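In Defense of the Narrow Hallway

By Yiran Cao
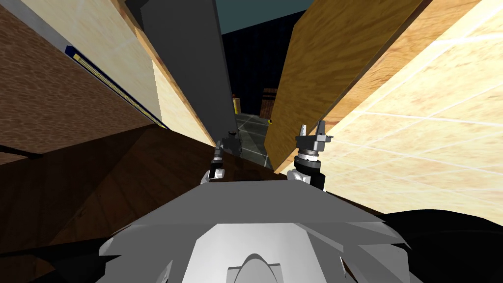 Everybody wants the wall gone

I have lived in the same apartment for long enough to have had 2 landlords, and both of them have offered to knock down my hallway. The first one offered while he was fixing the sink. The second put it in an email with the subject line "Exciting improvements," and that's how I knew my rent was in trouble. Each time the pitch was the same: take out the wall, let the light through, get one big beautiful room. And each time I said no thank you, please leave my hallway alone.

I know how this sounds. It's a hallway! It's so narrow that if I'm carrying groceries in both hands I have to go through it sideways like a crab. My couch only got in after we took its feet off and then stood it on one end, and there's still a gray smudge on the ceiling where it turned the corner. My sister calls the whole thing "the chute." But I love it, and I've been thinking a lot lately about why, mostly because everyone I know is busy getting rid of theirs.

My friends over on the Dravero side of town just did it. They have 900 square feet, same as me, and they took out every wall that wasn't holding up the building. It does look bigger. I went over for dinner and said so, and I meant it. Then somebody started the blender while somebody else was on the phone with the dentist, and a kid was watching a cartoon about trucks, and we were all in there together with the onions. I drove home with my coat smelling like the onions. I walked in my front door, into my dark little hallway, and shut the door behind me, and it was so quiet I could hear the fridge.

What a hallway is good for

People who sell renovations talk about hallways as wasted space. There's a brochure that comes through my mail slot from an outfit called Zekemo, and it has a floor plan with the hallway colored in red, like an infection. "Reclaim it," the brochure says. Reclaim it for what? I've got a living room. I sit in it. I don't need to sit in slightly more of it.

What I need is somewhere to be for four seconds between one thing and another. I work from home, and the hallway is my entire commute. I get up from the desk, I walk through the chute, and by the time I'm in the kitchen I have mostly stopped composing replies to people in my head. I tried it the other way for a few weeks one May, when the hallway was full of boxes and I moved my desk in next to the stove. I was miserable. I'd be stirring soup and answering a message, and I did a bad job on both.

It's also where the coats go, and the umbrella, and the bag of things I mean to return. I think a house needs a place for stuff that hasn't made up its mind. In my friends' big room all of that lives on the end of the kitchen island, where they look at it during breakfast.

And then there's hide and seek. I don't have kids, but my nieces come over a lot, and they can't play it in the new open houses. They've told me so. You can see everybody from the front door. At my place there are corners, and a door that opens the wrong way and makes a pocket behind it exactly the size of a seven-year-old.

The old places knew this

I spent part of a summer in a town called Voß, renting a room from a woman who was as old as the house, or acted like it. The upstairs passage was so tight that she and I had to take turns. If we both came out of our rooms at once, one of us would back up and say good morning and wait. I must have said good morning to her a hundred times in that passage, and I doubt we'd have said it half as often with ten feet between us. You can't ignore a person in a passage. You have to do the little dance.

I think about that when I walk through those new office lobbies that are all air. I had a meeting last month in the Nolis building, which has a lobby you could park a ferry in, and I crossed it with six or seven other people, every one of us looking at a phone, nobody closer than a bus length. Then we got into the elevator and a man told me about his knee. I liked hearing about the knee.

OK, the other side

I'll be fair, because my sister reads these and she will call me. A narrow hallway is a real problem if you use a wheelchair or a walker, or if you're pushing a stroller, and anybody who needs theirs opened up should get it opened up tomorrow with my blessing. Mine would be hopeless. When my mother hurt her hip she couldn't stay with me, and I hated that. I've thought about it more than I've thought about anything else on this page, and I don't have a cheerful answer. If she ever needs to move in, the wall goes. I'd bring the donuts for the demolition crew.

Dark is a fair complaint, too. I put in one good lamp and a mirror, and that took care of most of it. Paint helps if you go warm with it. Don't do white, it'll only turn gray in there.

But when I ask my friends why they took the wall out, it's hardly ever a wheelchair or even the dark. It's that the place looked small in pictures. The quote my landlord forwarded me was for $2367, before paint, and I kept looking at that number and thinking about what else in my life I would spend it on. A trip to see the old lady's house again. A couch that fits.

So I wrote back and said no, and he said he'd ask again when the lease comes up, and I gave him my 60 days' notice speech about how I would simply have to be carried out. Sideways, obviously. The couch stays with whoever can figure out how to turn it.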